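Speaker notes — "A term in the simulator"
Talk for the schools robotics evening, Sunday, second slot after the break
Dayana Escobedo, with Patricio Cantero on the laptop

Before starting

Check the clicker. Patricio has the spare cable. Ask the back row if they can hear. The demo stays closed until slide 7 or it slows everything down.

Slide 1. Title

Say who we are. I run the Lakden robotics club with Iñaki Peñalver. Patricio is in his last year and wrote most of the code people will see tonight. Aitana Ibarra did the logging and can take questions on that part. Her brother Casimiro is in the club too, so use first names.

Slide 2. What the club had in February

One real arm, shared with the design department. Nine members. Two sessions a week, and in most of those the arm was either booked or being mended. Pupils were getting four or five minutes each with it. Iñaki wanted to stop taking new members. I wanted to try a simulator first. Mention the argument, keep it short.

Slide 3. The project

We called it Drudance. Casimiro's name for it, and it stuck. The task is simple to say: pick up a small block and put it down on a marked square. The pupils drive the simulated arm themselves, save each attempt, and later use the saved attempts to train a small program that tries the same task alone.

Pause here. Last time somebody thought we had bought the software. Say clearly that the physics engine is free and was written by other people. The arm model was adapted by Patricio. The scoring, the menus and the task files are the club's own.

Slide 4. Starting from an empty scene

Every pupil's first job is the same. They load the arm with nothing to pick up, set up the camera that travels with the gripper, and check that both fingers show at the bottom of the view. Only then do they get a block. Casimiro got through it in one session. I took three. 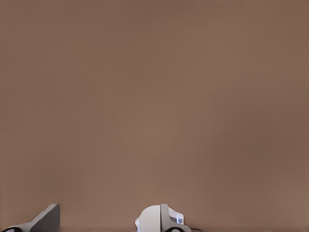

Gripper view in the simulator, no block loaded. Left finger in grey, right finger assembly mostly white.

Leave this one up while talking. Points to make:

The view is nearly all brown surface, and it is very plain. In the first week pupils drove the arm sideways and thought the program had frozen, as there was nothing on the surface to judge movement by. Patricio now tells them to keep an eye on the joint readings in the other window.

The two sides of the gripper don't match in shape or colour. This helps when giving directions. "Go towards the white side" works better in a noisy room than left and right, which people mix up once the wrist has turned over.

Ask the room: how would you judge height from a view like this? Take two answers at most. Someone will say shadows. There are no clear cast shadows to go by here. Our pupils ended up using a second camera off to the side, and I'd suggest doing that from the first day.

Slide 5. How a session runs

We start at half past four. Pairs, one driving and one writing things down, swap after ten attempts. The one writing notes anything odd in plain words. Aitana has read all of these notes and says the useful ones are the short ones. "Came in too low" is good. "Went wrong again" is no use to anyone.

Saved attempts go into one shared folder. We lost a week in the middle of term when two pairs used the same file names and wrote over each other. The program now adds the pupil's initials and the time. Schools starting this should sort out file names before anything else.

Slide 6. Numbers

Read these out slowly, they are small on the slide.

Attempts saved over the term: 2000. We stopped on purpose when we got there.
Attempts thrown away after checking: 197. Most were bad starts, where the driver pressed record and then went to ask a question.
Test runs by the trained program: 80 for each version.
Versions trained: 2.

The first version was poor. It went to the right area and closed the gripper early nearly every time. Patricio traced this to the bad starts, which were still in the data at that point. The second version was trained after they came out, and it was better, though it still has trouble when the block is turned at an angle. Don't promise more than that. If asked for the success rate, pass to Aitana, who has the table.

Slide 7. Demo

Patricio opens the program. Three runs, no more. If it fails, let it fail and carry on talking. Iñaki has a recording on a stick if the laptop won't talk to the projector.

While it loads, mention the Urkska worksheets. These are the six sheets we wrote for new members, named after the old server they used to live on. Paper copies by the door.

Slide 8. What we would change

Shorter sessions for the younger ones. Forty minutes of driving is too long and the attempts get careless towards the end.

More writing. I thought they would hate it. Some do.

Put a grid on the surface for beginners and take it off later. Patricio has started on this — ask him, he has opinions about the spacing.

Keep the real arm in the timetable. We dropped it for a month and the quieter members lost interest. Seeing the thing move on a bench matters to them, and they drive more gently in the simulator afterwards.

Slide 9. Next term

Abou Jaoude school is joining us with a group of its own. They will use the same task files and we will swap saved attempts, to see if a program trained on one club's driving does worse on the other's. Iñaki thinks it will. I'm not sure.

Questions

Likely ones: what laptops do we use (the ordinary school ones, a bit slow), what age (twelve and up), can the files be shared (yes, leave an email on the sheet).

Finish by ten to eight. The hall is needed after us, so take any long questions outside.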